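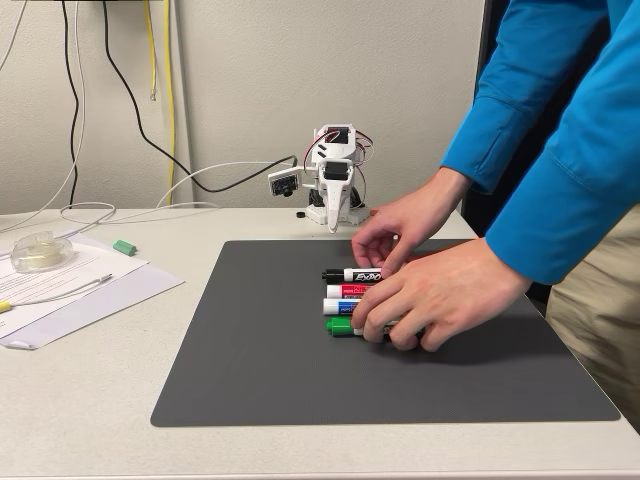

## Notice of Inventory, Room 471

The Orkport Office of Weights and Records wishes to inform all staff that the annual inventory of Room 471 took place on July 17, 2020, in accordance with the Clurkine Rules. The examining officer was Mr Ilir Grgić. The witness was his aunt, Mrs Kalliopi Grgić, whose relationship to the officer had been declared in writing and found acceptable.

The inventory opened with the markers. Under Rule 200, markers are to be laid on the grey mat with their caps to the left, in the order black, red, blue, green, and closed up so that no gap remains between them. Mr Grgić performed this duty by hand. He was observed to press the row together, and then to press it together again.

Mrs Grgić asked that the record show her question, which was whether the green had always been last.

The officer replied that it had.

Mrs Grgić stated that in the years when she held the post, the green had come first. She recalled it clearly. The late Director Jurić had written the closing dates on the wall board in green, and it was the marker one reached for. She had laid out the row every summer until her retirement, and she had never put the green at the bottom.

The officer consulted the Rules. The page bearing Rule 200 was found to be in order, signed and stamped. It gave the green last. The officer noted that the signature was that of Mrs Kalliopi Grgić.

An adjournment was granted. During it, the witness drank a glass of water and the officer remained at the table with his hand upon the row.

On resumption, Mrs Grgić made the following statement, which is entered in full.

"I signed that page in the October after Director Jurić died. A new Director had come from Skirkia and wished everything to be written down. He asked me for the order of the markers and I told him black, red, blue. He asked whether there was a fourth. I said there was, but that it was not in use. He said that it must go somewhere. So I put it where I should not have to look at it first."

The officer asked whether the witness wished to propose an amendment. He reminded her that amendments must be submitted on the yellow form, and that the fee of 400 would be waived for former members of staff.

The witness considered the matter. She said that she did not wish to propose an amendment. She asked instead whether she might try the green one.

There is no provision in the Rules for the use of a marker during its own inventory. Neither is there any provision against it. The officer lifted the green marker from the row and gave it to the witness, who removed the cap and wrote a date on the wall board. The date did not correspond to any closing date presently in force.

The marker was then capped and returned to its place. The order was confirmed as black, red, blue, green. The inventory proceeded to the rulers.

Staff are asked not to clean the wall board in Room 471 until further notice.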